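4.2 Garment handling in furnished rooms

The second comparison concerned soft goods. Two hand-held devices were used together: the wide-bodied gripper with flat yellow fingers, held in one hand, and the pistol-grip tool with a small yellow tip, held in the other. The bench trials in Section 4.1 had used cut squares of cloth on a plain board, and the review of those trials by Gezer and Nedelcu recommended that whole garments be tested in ordinary rooms before any choice of finger was made.

Sessions were held in February at the Jondale site. Each operator worked at a bed with mixed clothing on it and was asked to pick up one garment, pass an edge of it from one device to the other, and lay it down. The order of garments was left to the operator. A total of 1000 attempts were logged, of which 979 were kept for analysis; the remainder were removed where the two recordings could not be aligned in time.
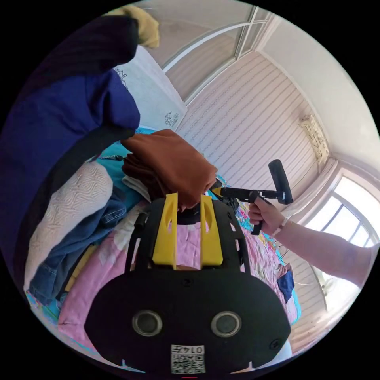
Figure 7. Both devices in use on a brown garment, with jeans, a navy padded jacket and a white quilted textile on the same bed.

Attempts were graded by Najjar and Estrella, working separately, on a scale with 3 levels: clean transfer, transfer with a second grasp, and failure. Of the attempts kept, 314 needed a second grasp. These were most common with knitted items, where the flat fingers tended to take up several layers at once – a fault that had not appeared with the cut squares. Denim gave less trouble, although waistbands were hard to hold when approached from the side.

The pistol-grip tool was preferred by operators for thin edges and hems. Its narrow tip gave a better view of the contact point, but it was judged tiring in longer sessions, and Mohammed's notes record a clear loss of accuracy towards the end of each one. No such loss was found for the wider gripper. The Canwood finger set, which has a softer facing, was not available for these sessions and is treated in Section 4.3.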